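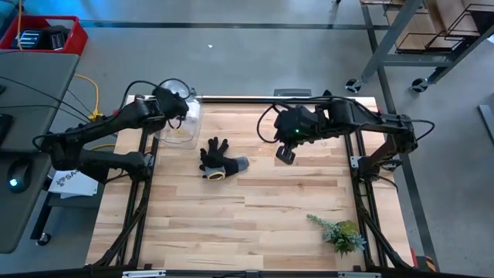
Slide 2: What stays out on the bench

Start with the glove. Black coated palm, gray knit back, yellow band at the cuff. Ask the room who would have put it away and who would have left it. Wait for hands.

One glove with no partner in reach is the thing I find most when I walk a shop. At Abreu we filled a bin with 17 of them in February. Two pairs came out of it.

Point to the jar. Clear sides, so you can check what is in it without picking it up. We moved the Abreu shop over to clear jars for small parts. Cost was 700 dollars with the shelf. Rodel Manalastas did the ordering and can give you the supplier after the talk.

Say a word on the top. Butcher block hides small screws in the grain and the knots. Wipe it toward you, into a tray. Oil it when it looks dull.

Rule we use now: gloves hang in pairs, cuffs up, on the hook nearest the bench. Jars go back on the shelf at the end of the shift.

Skip the Puvley story if we are past the halfway mark.

Next slide: hooks and where to put them. Sheena Swanson takes over from there.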